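The Snack Test

On a shared workbench in Lerum, a pair of homemade fingers is learning to be gentle

By Drahomíra Vlček
Aug 10, 2018

The first thing Ambrosio ever picked up was a tennis ball, and the second thing was my sleeve. I had leaned in too close with a screwdriver, the fingers closed, and I stood there for a good minute laughing while someone went looking for the power switch. I have been hooked ever since!

Ambrosio is our gripper. It lives at Barnik, the shared workshop in Lerum where I have rented a shelf and half a bench since February, and it has been through more versions than I like to admit. The one on the bench now took 61 evenings. It has two fingers, each on a parallel linkage (four bars, so the pads stay facing each other as they close), one motor in the palm, and a control board called Emar that a bench neighbor drew up for a window blind and then let me steal.

People who walk in always want to know how strong it is. Strong is easy. You buy a bigger motor, you gear it down, and by the weekend you can crush a soda can and feel terrific about yourself. Soft is where the fun starts. Our first pads were flat rubber cut from a doormat, and they held a wooden block beautifully and shot a plum across the room. Then came foam, which was lovely until it tore. Ribbed pads were the breakthrough for me. The ribs bend a little before the pad itself does, so the grip arrives in stages, and you can watch it happen if you get your nose down at bench height.

Pivots deserve a paragraph of their own. I used plain bolts at first and tightened them the way you'd tighten anything, and the whole linkage went stiff as a gate. Shoulder screws fixed it. They clamp against their own step and leave the joint free to turn, and they cost so little that I went home and redid a cabinet hinge with them. If you are building one of these, start there and skip my whole spring.

Then there is the matter of what to grab. We keep a log at Barnik, a fat ring binder with 978 lines in it so far, every one a grab with an object, a pad, a motor setting and a word or two in the last column. "Fine." "Slid." "Crumbs."
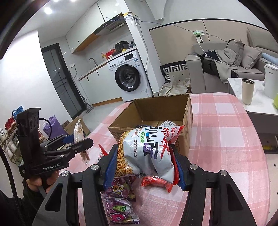
Food packets are the best test objects I know. A sealed bag is a pillow of air with something breakable inside, the film is slippery, and the shape changes while you are squeezing it. Close too little and it slides out. Close too much and you hear it. At motor setting 33 Ambrosio will lift a bag of chips and put it down whole, and at 52 you may as well get a spoon.

I still want a way to feel that moment from inside the palm. The motor current rises when the pads meet something, and Emar can read it, but the reading jumps around so much that the ribs hide the first touch completely. A thin sensor behind the pad is the next thing to try. I have the parts in a jam jar already and a free bench tonight.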